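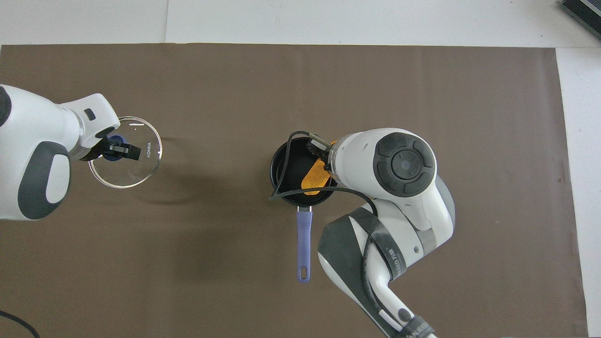
How long does it take a town to get used to a new bus timetable?
Longer than one summer, going by what people told me in Sandarbridge.

2 min read

I picked the number 2 bus for my project because I ride it every day and moan about it every day, so why not get a mark for it! The company changed the times in July and my nan's whole street was up in arms.

I gave out 1324 paper surveys and got 1269 back, which my tutor Leonor Bettencourt made me check twice (fair enough, I'd have done the same). Most people didn't mind the new times much. What they minded was the stop at Arellano Road being moved round the corner, where there's no shelter and the wind comes straight off the river.

Xinyi Li helped me type everything up and spotted that the over-sixties still plan their trips by the old timetable – it's pinned up in kitchens all over town. If I did this again I'd ask the drivers too.

Contact: Darcy Sheehan, Geography | Back to top

Related projects
Who uses Skoton library on a Saturday?
Parking near Broltent market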